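**Thread: Meter reads 109 on the hot leg with the breaker off?**

**gravelpit_33**
Replacing an outlet in the back bedroom. House is from the sixties, no ground in most of the boxes. Breaker is off and the lamp on that circuit is dead, but my meter shows 109 volts from hot to the bare wire in the box. Hot to neutral shows nothing. Do I have a second circuit in there?

**ohm_sweet_ohm**
Probably ghost voltage. A digital meter has very high input impedance, so a dead wire running next to a live one can pick up a reading. If that bare wire isn't bonded to anything, the number means very little.

**Collel_Dave**
I wouldn't tell a stranger it's "probably" anything. Shut off the main and test again.

**ohm_sweet_ohm**
I said probably for a reason. Shutting off the main is fine too, but it won't tell him which wire is which.
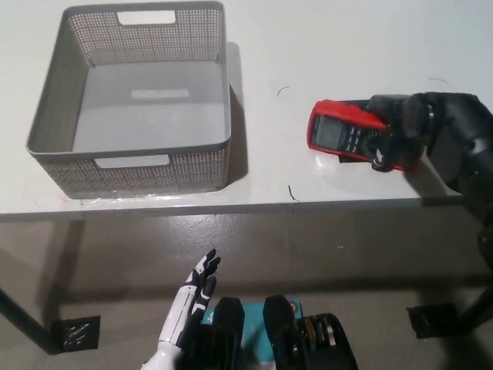
If your meter has a low impedance setting, use that and see if the reading drops to near zero. Mine is a Nirnik and it's marked LoZ on the dial. If yours doesn't have one, a cheap solenoid tester will do the same job.

**tallpines**
Agree with Dave. Had a shared box in July where two breakers fed one outlet — the tab was broken off and the lamp only proved half of it. Test both halves.

**gravelpit_33**
No LoZ on mine. Picked up a solenoid tester and got nothing on either half, hot to neutral or hot to bare. With the breaker on it lights up hot to neutral only.

**ohm_sweet_ohm**
Then the bare wire isn't connected at the other end. Don't put a three-prong outlet on it without a GFCI and the "no equipment ground" sticker.

**Collel_Dave**
Still would have started with the main.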